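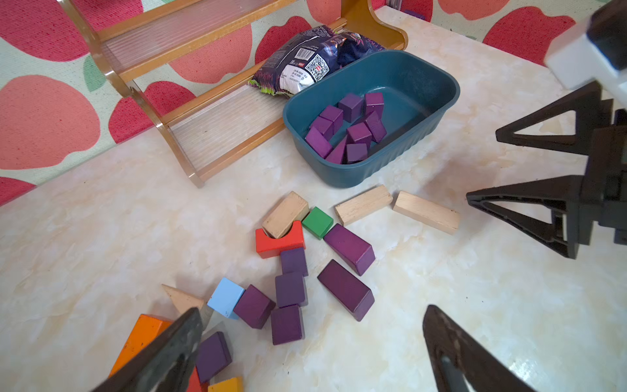

The sorting job: purple blocks in the teal tub, everything else left out on the marble-pattern top.

I'd been meaning to get over to Veltham since July, when a guy on the build forum I read mentioned that the Horrocks workshop opens its doors to visitors a few times a year. It's a two-bus trip for me and I nearly bailed when the first one was late, but I'm so glad I went! If you've got any interest in home-built robot arms and you can get yourself there, go. Bring a sandwich, the nearest food is a gas station.

The workshop is in the back half of an old dry cleaner's. The sign out front still has the dry cleaner's phone number on it, and I walked past twice. Inside there's a wood shop on the left (loud, dusty, curtain across it), a row of sewing machines, a couple of 3D printers going the whole time I was there, and then at the far end the part I'd come for, which is where the Sitar build lives.

Sitar is a two-arm setup that a handful of members have been putting together in their spare evenings. No musical connection as far as I could find out. I asked and got three different stories about the name. It picks up small stuff and puts it somewhere else, and the current job is toy blocks. All the purple ones go in a tub and the other colors stay put. Sounds easy until you see the pile! The blocks are heaped up any old way, with a plain wood one leaning into the notch of a red arch and a light blue cube shoved right up against a purple one, and those are the cases that give a gripper trouble. A lone block with space all around it is a gimme. Two pressed together is a different problem, because the fingers need somewhere to go.

I liked how homey the whole thing is. There's a rug with apples on it behind the work area, and a crumpled snack bag was tucked in behind the tub. I've been to robot demos at trade shows where everything is on black cloth under spotlights, and I learned less there in an afternoon than I did here in ten minutes of leaning over and asking dumb questions.

So, the fingers. The two grippers you see don't match, and I went straight for that because I'm fighting with fingers on my own build. One has plain dark fingers that taper in toward the tip, and they're good and scuffed by now. The other has openwork triangular ones. I've only ever used the solid kind and I'd assumed the openwork ones were for saving plastic — wrong, or at least not the main thing. The member I talked to said theirs gives a little when it closes on something, so it's kinder to a block that's sitting crooked. He also said the solid ones are easier to aim, and he wasn't ready to pick a winner. They let me squeeze a spare openwork finger and I didn't want to give it back.

The camera rides at the wrist, looking down past the fingers. That's the bit I'm stealing. Mine is on a pole next to the bench, and every time the arm reaches across it blocks its own view, and I've spent a silly number of evenings moving that pole. With the camera on the arm you always have the fingertips in view. The downside is that everything shifts whenever the arm does, so you have to be much fussier about cable strain. They've already been through 2 cables. Their fix is a big lazy loop and a strip of hook-and-loop tape, not pretty, and I've since done the same.

Control is through a Cinix board, which I hadn't come across. I took a picture of the label and then couldn't read my own picture. From what I gathered it's nothing fancy, it was in somebody's drawer and it had enough outputs. The parts they had to buy for the second arm came to 260 dollars, mostly motors. I'd been budgeting a fair bit more for mine so that cheered me up, although they do have free use of the printers and I'm paying by the spool.

They keep a paper log on a clipboard, one line per run, which I thought was great. The last line when I got there was run 223, and somebody had written "green cube again" next to it with two underlines. By the time I left it was up to 237. I watched most of those and got much too invested. You start muttering at it. There was one run where the arm went for a long purple block at a slant, closed on the very end of it, thought better of it and came in again from the other side, and a kid next to me clapped!

They let visitors shuffle the blocks between runs, and of course everybody (me included) tried to make the meanest pile possible. My best effort was a purple block on its end with a natural one propped across it. It knocked the lot over and then picked up the purple one from where it fell, so I guess that's a point to the robot.

A few practical bits. Parking is on the street only. The door sticks, push low. It gets chilly at the far end, so keep your coat. There's a tea kettle and a jar for change, and the restroom is through the wood shop so you may have to wait for the saw to stop. Photos are fine if you ask first.

I came home with a page of notes, a splinter from the door, and a printed finger they let me have after all. It doesn't fit my wrist mount. The bolt holes are too close together, so that's the next job, either a new mount or an adapter plate. Leaning toward the plate.

Related posts
Moving the camera pole (again)
What I got wrong about cheap motors
Printing fingers: the pile of rejects
A bench for a small apartment

Posted Oct 3, 2026 | Contact | All text copyright the author | Back to top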